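Terero revises finger setup for hand-held grippers at Cendonport

18 February 2019

Terero has changed the way it sets up and services the hand-held gripper tools used at its Cendonport site, replacing a single yearly overhaul with short checks tied to use. The new schedule took effect on Monday and covers finger alignment, fasteners, sensor windows and unit labels.

Under the old arrangement each tool was opened every July, whatever its condition. Service records kept under the Hunt maintenance project showed that most faults came from the fingers drifting out of parallel, and that they appeared well before the overhaul was due. The interval is now 80 hours of operation, with a longer inspection after 1524 open-and-close cycles if that comes first.

The finger check is done with the tool powered down. A flat gauge is passed between the fingers from base to tip, and any change in resistance is taken as a sign that one finger has shifted on its mount. The screws at the base are backed off, the finger is reset against the gauge and the screws are tightened in two passes. Fingers are replaced as a pair, never singly.

Sensor windows are wiped with a dry lint-free cloth. Solvent was dropped from the procedure after it left a haze on two units. The rims are checked for play by hand; a loose rim sends the tool back to the bench.
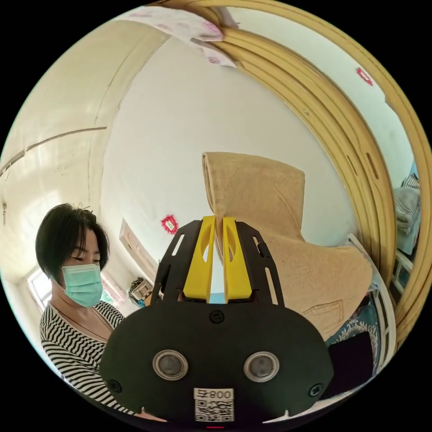
Maintenance & Service

Each tool is logged by the number and QR code on its front label, as on unit 008, where both sit under the two sensor windows. A label that does not scan at the first attempt is reprinted before the tool goes back out. Earlier records were keyed in by hand, and 76 of the 2064 entries reviewed under the project carried a wrong or missing unit number.

The body screws are inspected at the same time. Those at the lower corners are checked first, then the one higher up — the order matters only for the log sheet, which follows it line by line.

Spare fingers and mounting frames are supplied through Nutovard and held on site in matched sets. Terero said the older service sheets will stay valid until the tools now in use have each passed one check under the new schedule.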